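Larkton workshop arm gets its first practice run, on screen

13 June 2022

If you've been down to the shared workshop in Larkton this spring you already know about the arm. It has taken over the back bench, and it has taken over most of my evenings too! Dezső Gulyás and I have been building it since December, with Cinzia Caputo handling the software, and this week we finally got the simulated version to a point where I'm happy to show it around.

Quick catch-up for anyone new. The plan is a small arm that can pick up a thin stick and put the end of it into a hole in a tilted box. That's the whole job. It sounds like a toy (my sister said as much), but a narrow part going into an angled hole is a mean little problem, and we wanted something hard enough to keep three people busy through the summer. Dezső cut the first box in December and has remade it twice, mostly because he kept changing his mind about the slope.

The budget is $1,000, paid out of our own pockets, and we've spent $667 of it. Most of that went on motors. The gearboxes came second-hand from a guy over in Cokthorpe who was clearing out his garage, and two of the five were junk, so that was a fun drive home.

Cinzia wouldn't let us near the real motors until we had a model to practice on, and she was right, though I grumbled plenty. She calls the setup Drundlow, after her grandmother's village I think, or possibly the dog. She built the table, the stick and the box as plain shapes and dropped them in front of a factory backdrop, all pipes and railings, very grand compared with our bench. 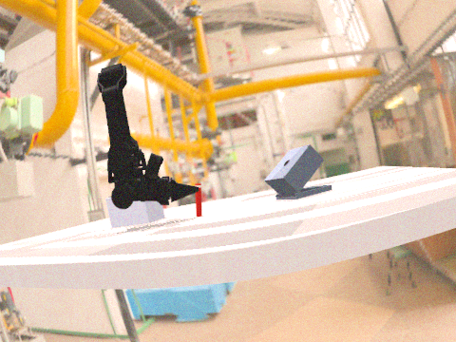 Why not just try it on the real arm and see what happens? A bad move in the simulator costs us a few seconds and a reset, and a bad move on the bench can strip a gearbox we can't afford to replace.

So for now it all happens on Cinzia's laptop. She has a batch of 1,000 tries set up to run overnight, each with the stick in a slightly different spot, and we'll go through the bad ones over coffee. My bet is that the angle of the hole causes most of the trouble. Dezső thinks it'll be the grip. There's a pizza riding on it.

On the hardware side, the base is bolted down and the shoulder turns, with a click I don't love. The elbow is waiting on a bearing. I printed the gripper fingers again last night — 19 hours for the pair, on the slow printer — and they still need sanding where the supports came off.

We could use a hand with wiring if you're any good at tidy cable runs, because I'm really not. We're in most evenings after seven, at the bench past the Boström lathe. Bring your own wire strippers, ours have gone missing again.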